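### 3.2 Rehearsal schedule and surtitle timing

The Plarkholm company gave us access to its autumn production, a two-act comic opera sung in the original language with English surtitles. The full score runs to 461 pages, and the surtitle script prepared by Macedo contains 858 cues. We logged the time of each cue during the last four stage rehearsals and compared it with the mark in the conductor's score.

Cues in the spoken dialogue drifted the most. Singers changed the pace of their lines from one rehearsal to the next, and the operator often had to hold a title or skip one. In the ensembles, where the beat is fixed, drift was small. We left out 70 cues from the second-act finale, which was cut and restaged in November.

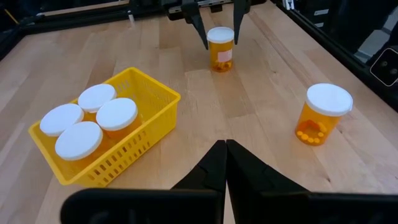
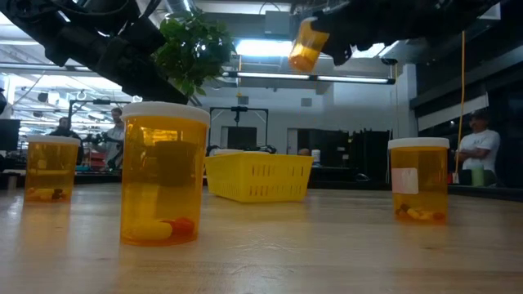 Figure 4. Tabletop with a yellow perforated basket (first image); tabletop with amber pill bottles (second image).

Audience response was measured with a one-page form handed out at the interval. We received nearly 200 completed forms. Most people who answered said they read the titles throughout the dialogue but looked away from them in the arias they already knew. Several complained that jokes appeared on the screen before they were sung. The same complaint was made about the earlier Fastura staging, which used a different operator and a longer script. Section 4 compares the two scripts cue by cue for the first act only.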